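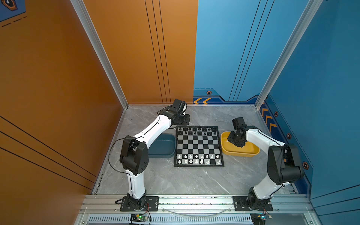

October, 4:50 p.m. or so. New chess set is in, and I want to get down what I think of it before Hugo takes it home to his kids (kidding, Hugo). It's the Tavwood one Remedios picked out. I love the squares on this board — black and silvery white, so the sides read clearly even from across the room, and the thin black border finishes it off nicely. With everything set up for a new game, black on the far two ranks and white on the near two, it looks pretty sharp on the gray marble floor! The teal tray goes on the left and the yellow one on the right. Please leave them that way, I'm tired of hunting for the bishops.

My one gripe is the shine on the black pieces. Lovely to look at, but they pick up fingerprints like crazy, and I wiped them down twice before lunch.
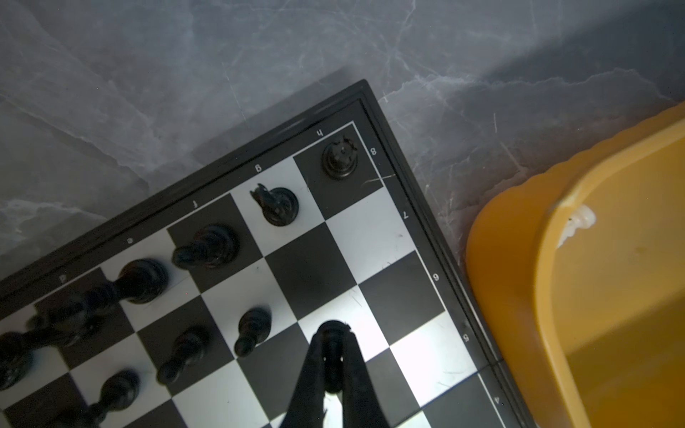 Aitana wants felt on the bases and I'm all for it. She has a sheet left over from the Vidal job, 11 inches wide, so plenty for 8 pawns a side and the rest. Glue is in the second drawer. Still to do: ask Romana if the old Sarov board can go to the break room.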